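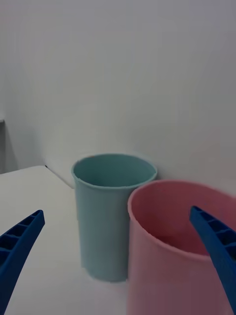 Why Is a Cup Narrower at the Bottom?

Science Pages for Ages 8 to 11
Written by Jaruwan Panyasiri. Checked by Mudassar Paracha.

Most plastic cups have a base that is smaller than the opening. An object that gets steadily narrower toward one end is said to taper. Tapering affects how a cup is made, how it is stored, how much it holds, and how easily it falls over.

How the cup leaves the mold

Many plastic cups are made by injection molding. Small plastic beads are heated until they melt. A machine pushes the melted plastic into a hollow metal shape called a mold. The mold has two main parts. One part forms the outside of the cup. The other part, called the core, forms the inside.

The plastic cools and becomes hard. As it cools it shrinks slightly, so it grips the core tightly. If the sides of the cup were perfectly straight, they would rub against the metal all the way off. With tapered sides, the cup comes free after moving only a short distance. Engineers call this slope the draft angle. It can be very small, sometimes only one or two degrees.

Color is usually added before molding. The coloring is mixed with the plastic beads, so it goes all the way through the wall. A scratch on this kind of cup does not show a different color underneath.

How cups stack

Two tapered cups of the same shape can be placed one inside the other. The base of the upper cup passes through the opening of the lower cup and slides down until the walls meet or a ridge stops it. The part that still sticks out is called the stacking height.

Suppose one cup is 13 centimeters tall and the stacking height is 2 centimeters. Each extra cup adds 2 centimeters to the stack. A stack of 17 cups would be 13 + (16 x 2) = 45 centimeters tall. Straight cups of the same height, stood one on top of another, would reach 221 centimeters, taller than most doors.

What the rim does

A thin sheet of plastic bends easily. Rolling or thickening the edge makes it stiffer, and the opening keeps its round shape when the cup is squeezed. A rounded rim is also smoother against the lips.

A round opening looks round only from directly over it. From the side it looks like a stretched circle, called an ellipse. The lower your eye, the flatter the ellipse.
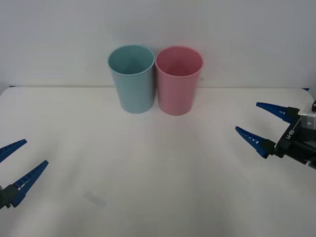
Why a narrow base is less steady

A cup tips over when its center of mass moves past the edge of its base. The center of mass is the point where the weight balances. A narrow base means the cup does not have to lean as far before this happens. Designers choose a taper large enough for stacking and small enough for the cup to stand well.

Test it yourself

You need a tapered cup, a tray, a ruler and some water.

1. Stand the empty cup on the tray.
2. Push gently at the rim with one finger until the cup is about to tip. Measure how far the rim has moved.
3. Fill the cup halfway with water and repeat.
4. Fill it nearly to the top and repeat.
5. Write the three distances in a table and compare them.

Words to know

Core: the part of a mold that shapes the inside of an object.
Draft angle: the small slope that lets an object come out of a mold.
Ellipse: a stretched circle.
Taper: to become narrower toward one end.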